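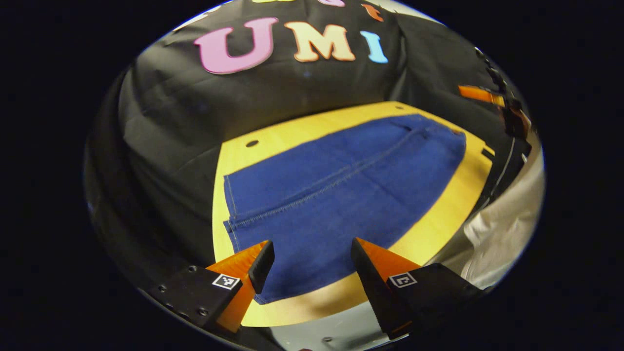 Home Essays Archive Subscribe

I want to say a word for the short menu. I moved to Brollard in August, and on my first Tuesday in town I went looking for dinner and ended up in a place with a menu the size of a road atlas. Pasta, tacos, pad thai, a whole page of burgers, a breakfast section "served all day" and a wine list stapled to the back. I read for so long that the waitress came by 3 times, and then I panicked and ordered the chicken fingers. I am a grown adult. I didn't even want chicken fingers!

A couple of weeks later I tried Cikow, the little lunch counter near the bus stop, where the board had two soups and three sandwiches on it. I picked in maybe ten seconds (lentil, and the egg one) and spent the rest of my lunch hour eating it and looking out the window. I've been back more times than my budget would like.

Now, I know the case for the long menu, because my whole family makes it every Thanksgiving. Somebody's a vegetarian, somebody won't touch onions, my uncle eats nothing he can't pronounce, and a big menu keeps the peace. Fair enough. If you're feeding a table of cousins, go to the atlas place. I'll come too, and I'll be nice about it.

But most nights it's just me, or me and one friend, and I can't believe any kitchen is good at that many things. Where does it all live? How big is that freezer? When a cook makes the same soup day after day, you can taste that they've had time to fuss over it — a bit more lemon, a bit less salt, onions left in the pan longer than I'd ever have the patience for.

Ullurano, where I used to live, had roughly 3,000 people and one diner, and the special was whatever it was. Some weeks it was meatloaf and I grumbled. I still ate the meatloaf, and I still think about the gravy. Sandhu, the bakery across the street from it, sold plain rolls and seeded rolls, and when they ran out they turned the sign around and went home. People planned their mornings around that bakery. I know I did, and I'd take a seeded roll over that wine list any day of the week.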